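Fulunville publica guia de boas práticas para separação automatizada em estantes com caixas plásticas

Documento reúne regras de montagem, limpeza e parada para postos em que robôs e pessoas trabalham na mesma estante
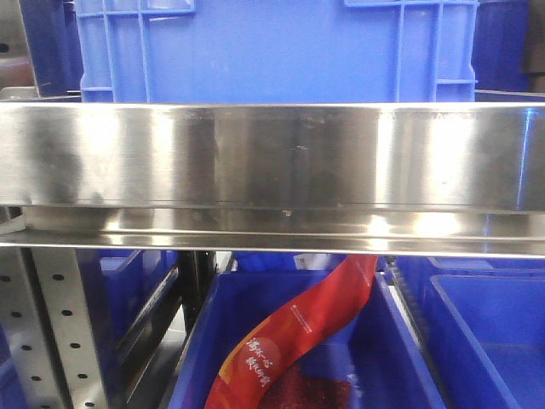
A Fulunville, operadora de armazéns de alimentos embalados, divulgou em outubro a primeira edição do seu guia interno de boas práticas para postos de separação automatizada. O texto passa a valer para os centros de Todmont e Saltdale e fica aberto à consulta de fornecedores e clientes.

O guia tem 8 capítulos e substitui as instruções que cada centro mantinha por conta própria. Até agora, um mesmo item podia ser armazenado de formas diferentes em Todmont e em Saltdale, o que obrigava a refazer os ajustes dos robôs a cada transferência de estoque. A revisão partiu de 1.993 registros de parada não programada nos dois centros.

A maior parte das regras trata de coisas simples. As embalagens flexíveis devem ficar inteiramente dentro da caixa antes do início do ciclo automático. Quando uma ponta ultrapassa a borda, o posto trata a posição como irregular e passa para a seguinte, até que um operador corrija a peça. Produtos a granel e produtos embalados não dividem a mesma caixa, salvo em ensaios identificados na ficha do posto.

As superfícies metálicas próximas à área de coleta recebem atenção à parte. O aço polido reflete a iluminação do teto, e manchas de manuseio alteram esse reflexo. O guia pede limpeza das travessas no início de cada turno, com pano seco, e proíbe a colagem de etiquetas na face frontal. A posição das luminárias só pode ser alterada com nova verificação das câmeras.

Para o trabalho próximo de pessoas, a velocidade máxima do braço fica limitada a 200 milímetros por segundo enquanto houver alguém na zona compartilhada. A retirada manual de um item exige parada confirmada no painel. Depois de qualquer contato entre a garra e a estrutura da estante, o posto só volta a operar após inspeção visual e registro da ocorrência.

A verificação dos postos será feita a cada 4 semanas por uma equipe que não participa da operação diária. Postos com pendências de segurança ficam fora do modo automático até a correção. Pendências de arrumação ou de identificação têm prazo de um turno.

A Sultana, integradora responsável pela instalação dos equipamentos, participou da redação dos capítulos sobre parada de emergência e manutenção. A empresa também adaptará os manuais entregues com os novos postos para que usem a mesma terminologia.

O guia não substitui as normas técnicas nem a legislação aplicável a máquinas e à manipulação de alimentos. Em caso de divergência, vale a exigência mais restritiva.

O treinamento dos operadores começa em Saltdale, na segunda-feira, às 7h, e segue depois para Todmont. A versão completa pode ser solicitada ao setor de comunicação da Fulunville.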